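Gindeck, Wednesday morning, quarter to eight. The arm is down again and Po-yen Hsueh already has the side cover off.

Not a big fault. A loose wrist cable, the third one since May. He reseats it, puts a dab of glue where the makers didn't, wiggles it. Wiggles it harder. Fine.

The cell belongs to Umument, a small outfit that wants a machine to clear tables in aged care dining rooms. Cups, bowls, plates, whatever's left on the tray. One arm, two fingers, a camera up at the wrist. Hsueh looks after it. He didn't design it and he's quick to say so, usually while fixing something the designers were proud of.

His day starts with the fingers. Off with two hex screws, wipe the pads, look for a shiny patch. Shiny means worn, worn means the glossy dishes start sliding. A set of pads is meant to last 3,000 grips. The set he pulled last week had done 2,771 and was already letting go of bowls, so he's stopped beleiving the number and goes by feel. Thumb across the rubber. If it drags, it stays.

Then the wrist camera. Lens wipe, bracket check, one calibration run against a printed card taped to the bench. If the card comes back more than a whisker out he does it all over. Takes 21 minutes when it goes well. It mostly goes well.

After that, dishes.
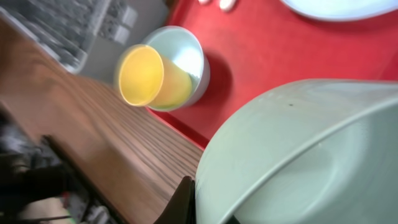 *At the mint-green bowl, as the wrist camera sees it. The yellow cup is still in its little bowl on the tray.*

The big bowls are his favourite test, and the one he swears at most. Thick round rim, nothing flat to hold. Come in too steep and the finger skates off. Too shallow and it shoves the bowl along the table. There's a setting for the approach angle and another for how hard the fingers close, and changing one usualy means changing the other. He keeps both in a spiral notebook, in pencil, with the old values crossed out but still readable. The software keeps a log as well. He checks the notebook first.

Cups inside bowls are a different headache. People stack things when they've finished eating — anyone who's cleared a table knows this — and the arm has to decide whether it's lifting one thing or two. Hsueh's view is to always take the cup first. The software people at Pearce, the firm that writes the grasp planner, would rather lift the lot together and save the trip. There have been emails.

"I said come and stand here for a morning," he says. "Bring a towel."

They came, too. Two of them drove over, stayed till lunch, and the next update had a cup-first option buried in a menu. Off by default. He's turned it on.

Parts are the slow bit. Finger pads come from Flukomari, in bags of 46, which is an odd number to sell anything in, and shipping takes weeks. He ordered late last time and ended up cutting his own out of a sheet of gasket rubber with a craft knife. They worked okay. He kept a couple in the drawer.

The next service is Wed 28 October. New wrist cable, longer this time, with a proper clip so it can't work itself loose on the big turns. New pads all round. He wants to swap the gripper bearings while it's apart, though Umument hasn't signed off on the cost and he's not holding his breath.

By nine the cover's back on. Hsueh wipes his hands, sets the tray square to the tape marks, picks a speed one notch under what the manual recommends. Hits go. Stands there with his palm an inch off the stop button, same as every morning, until the first dish is down.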